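Play kitchen people wanted (part time, August start)

Haltcombe is looking for two table leads for the pretend kitchen sessions, plus a handful of families to come and play. Read the whole thing before you write in please. 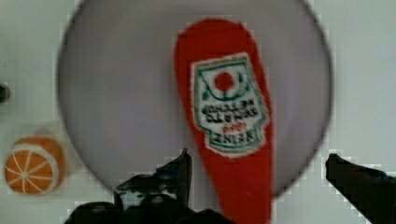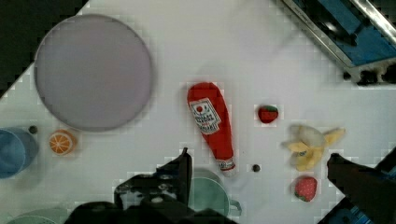
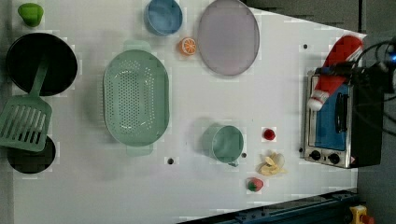 Teodora Kelmendi

OK so. The job.

We run a play kitchen for under-sixes and the grown-ups that bring them. Toy food, plates, pans, cups. Kids cook, serve, steal each others strawberries, start over. Been going a good while now and we have outgrown me and Obinna doing it all between us.

Two table leads. Paid, part time, 5 hours a week to begin with, could go up once the second room opens. Mornings mostly, one Sunday a month. Doors at 9:30, you'd be in by 9.

What you do

Set the tables. Mixed layout, not a shop display. Plates out flat, some food on, some food off. A child walks up and there should be something half started already. Ketchup on a plate is fine, ketchup on a plate is usually the first thing anyone grabs. Pans at one end with the slotted spatula, plate and the fruit somewhere you can reach from a low stool.

Sit at the table and play. Really play. Order something. Send it back. If a three year old gives you a bottle of ketchup and a strawberry and says it's soup then it's soup.

Wipe down between groups. Hard pieces in the sink, warm water, bit of dish soap, rack. Soft pieces (the plush ones) do NOT go in the sink. Surface wipe only, then the Friday bag and they go home with whoever has the washer that week. We pay you for the laundry time.

Pack away. Everything has a bin. Colander goes at the bottom, bowls inside, cups on top with handles all one way or the lid won't shut. Banana goes in last, the peel flaps get bent if it's under anything.

Small stuff: anything bead sized that turns up on a table goes in the tall jar on the high shelf, right away, before the next group. No exceptions on this one. We have crawlers.

Mending. Not required but if you can sew a seam say so, we'll love you. Lorna Moncrieff does it now, by hand, and she has a pile.

Who we want

Someone patient who can also tell a parent to get off their phone, nicely. Experience with little kids, any kind, daycare, church nursery, your own four brothers. No degree needed. You need to be OK on the floor and back up again a lot. Second language very welcome, a lot of our families have one and naming the food is half of what goes on here. Orange, plate, cup, spoon, mine.

You'll need a background check, we pay for it. First aid too, we send you on the course if you don't have it.

What you get

Hourly pay, talked about on the phone, same rate for both leads. Travel covered inside town. Lunch on Sundays, which is Obinna's cooking and is worth it. A key after the first month.

Families

Seperate thing but same address. Need families with a child between 2 and 5 for a block of morning sessions. Free. You come, you play 45 minutes, you go. Grown-up stays the whole time. Siblings fine, tell us ahead so there's enough plates to go round. We'll ask you for a few lines at the end on what your kid went for and what got ignored, because we're about to spend money on new pieces and would like to not guess. No need to bring anything. Socks though, it's socks only on the mats.

If your child puts everything in their mouth come anyway, we'll put you at the early slot when the washed set is out. Allergies, put in the message. No real food on the tables at any point, that includes crackers, that includes the really small crackers.

How to apply

Leads: a short message, a few lines on you and the kids you've worked with, two people we can call. Don't send a cover letter, I won't get to it. Then you come in for one paid trial session and we see. Abimbola Adebisi will set up the times.

Families: first name, child's age, which mornings are OK. First come first served, waiting list after that.

Drop it at the desk or through the door, Haltcombe, 253 Stonenance Road, side entrance, the one with the ramp. Mark it KITCHEN in big letters or it ends up with the choir mail. You can also stop by any session and ask for me or Obinna Onuoha, but not in the last ten minutes, we're packing.

Parking on the street is bad before 10. Bus stops across the road. Strollers can be left in the hallway, left hand side only.

Lead spots close end of August or when we find the right two. Family spots stay open till they're full.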